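Pirnberg keeps second place before the winter break

Our hockey team goes into the December break in second place, two points behind Fondley. After the weak start in the autumn, many of us did not expect this, and I was also one of the doubters.

The last home game against Vukonside was watched by 675 people, the best number of this season. The first period was slow and our defense lost the puck too often in the own zone. After the break the pairs were changed and it became much better. We scored two times in the power play and won 4-2. The penalty killing was again very strong, especially in the last minutes when we played with three against five.

The next game is away at Doherty. The bus has only few free seats, so please write your name on the list at the ticket window. Face-off is at 7 p.m. and the away tickets are paid on the bus.

For the home game against Fondley the hall will open its 1,000 places, also the standing area behind the goal. Season card owners keep their usual seats. Please come early, the parking is small.

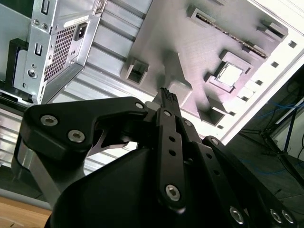
Open computer case with black gripper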